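Skustham bakery to keep winter hours through January

The Ikonen bakery in Skustham will open two hours earlier through the end of January after a trial run brought in more morning customers than expected, owner Helmi Lehtinen said.

Doors now open at 5 a.m. The bakery sold 367 loaves before 8 a.m. in the first week of the trial, compared with 114 in the same hours the week before. Most of the new trade comes from shift workers at the Clundel paper mill, which employs 700 people.

"They used to drive past a dark window," Lehtinen said. "We were already in there baking, so it made sense to unlock the door."

Baker Veikko Tikkanen has moved his start time to 1 a.m. and a second oven is now in use on weekdays. Prices have not changed. 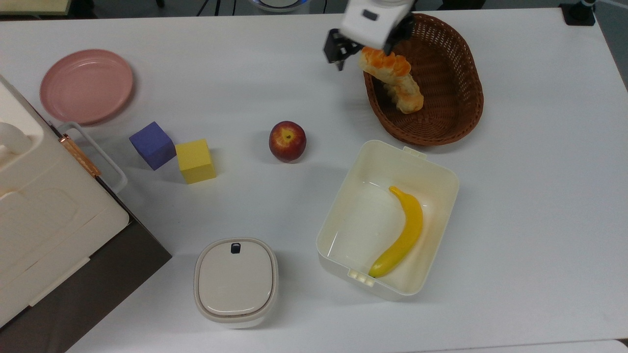 Lehtinen said rye still sells best, but sweet breads are gaining on it. Twisted loaves with a glazed top, the kind that look right in a wicker basket on the breakfast table, are usually gone by 7 a.m. Customers can set one aside by calling the day before - orders close at 4 p.m.

A decision on February hours has not been made.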